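PALLCOMBE WORKTABLES GET NEW BROWN TOPS FROM BESTBY

Matte surface replaces white gloss in shared workrooms; orders from outside customers open in April

January 24, 2024

Bestby, which makes and refits work furniture, has finished replacing the tabletops at the Pallcombe workrooms. The job covered 18 tables in two rooms and took seven working days, including the time needed to take down and refit equipment that was already mounted.

The old tops were white and glossy. Users of the rooms had complained about glare from the ceiling lights since the building opened, and the coating had started to lift at the corners where brackets were clamped and unclamped. Pallcombe asked for a darker surface with no shine that could be wiped down at the end of the day and would take hardware along the back edge.

Bestby supplied its Skelleo top in brown. Skelleo has a matte finish on the upper face and a sealed underside. It was first made for packing benches and has been sold in gray until now. The brown version was mixed for Pallcombe and will stay in the range.

"The rooms are used by people who leave things set up for weeks," said Padmavathi Devadiga, who managed the project for Bestby. "They wanted the middle of the table clear and everything fixed at the back. We did the drilling on site, one table at a time, so each mounting plate went back where its user wanted it." 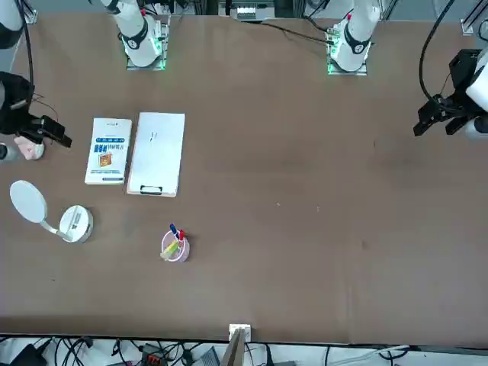 By Padmavathi Devadiga, Project Manager, Bestby
For the Pallcombe refit bulletin

The tabletop is large and brown, . The finish is matte. It does pick up faint smudges, and small pale specks show on it more than they did on white. There is a pale vertical crease toward the lower right of this one. Users who need a very clean background should plan on wiping the surface before they start.

For daily care we recommend a damp cloth and plain dish soap, followed by a dry cloth. Please do not use scouring pads or polish. Polish will bring the shine back in patches and it is hard to get out again. Tape can be used on the surface but should come off the same day.

Cables should be led in from the back. Anyone who wants a new hole drilled should ask at the Pallcombe front desk, and Bestby will do the work on its next visit.

The old tops have gone to Chettiar, a secondhand office dealer, which will cut them down for shelving. The table frames were kept. Bestby checked each one for level and replaced 130 foot pads and fixings across the two rooms.

Skelleo brown will be open to outside orders in April. A standard top costs $390 before delivery, and drilling for mounting plates is charged separately. Gray remains available at the same price. Samples of both colors can be requested from the Bestby sales office or seen at the Pallcombe front desk during opening hours.

About Bestby
Bestby makes tabletops, benches and shelving for workshops, schools and shared workrooms. It also refits existing tables on site.

Media contact
Padmavathi Devadiga, Bestby

###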